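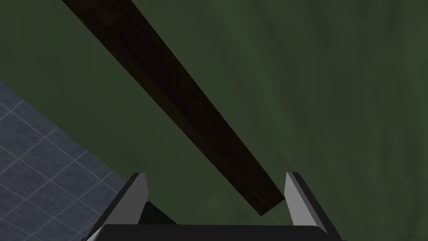 Gripper check, Palma cell (simulation)
Date: 18/07/2020
Checked by: Ivana Cabral

Finger model matches drawing: OK
Fingers mirror each other when open: OK
Stick clears right finger on approach: watch. Gap is small. Tormod to move the start pose 2 mm left.
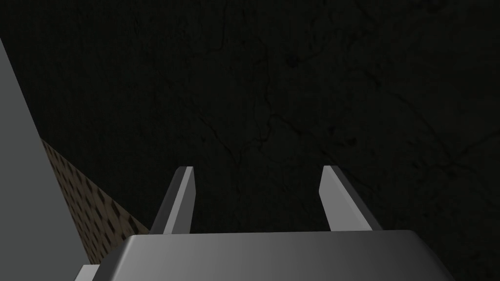 Full open with no part: OK
Open/close cycles, 1,000: OK, up to 2 late closes
Joint limits reloaded after reset: FAIL. Hipólito to fix config, then rerun step 27.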